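Tidy the desk cables in one go

I love this job! It takes 20 minutes, you need next to nothing, and the desk feels twice the size afterwards. İlker and I did both of ours last August and they have stayed neat ever since (mine had a knot under it that deserved its own postcode).

Before you start, switch everything off and pull every plug out, the strip's own plug included. Have a damp cloth, a dry cloth and a few hook-and-loop ties to hand.

1. Clear the top completely. Lamp, chargers, mugs, the lot.

2. Lay the power strip on the bare desk and run the lead out straight, so any twists show up. Check it along its full length for nicks or squashed bits. If you find one, bin the strip and buy a new one. 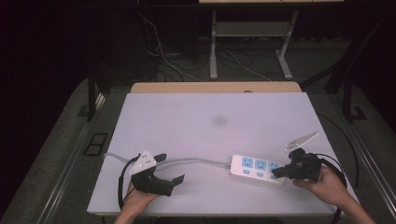
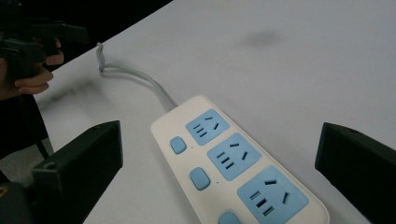 The strip on the white tabletop, with its blue sockets facing up.

3. Dust it with the dry cloth only. The damp one is for the desk! A soft, dry paintbrush is brilliant for the corners.

4. Decide what really needs a socket. I was down to 3 things, and I'd have sworn I needed more.

5. Tie up the spare length of each thin charger lead in a loose loop. Leave the strip's own lead uncoiled, as a tight coil can get warm in use.

6. Plug the strip back into the wall, never into another strip, and add your things one at a time.

Label the plugs while you're there. Masking tape and a biro will do nicely.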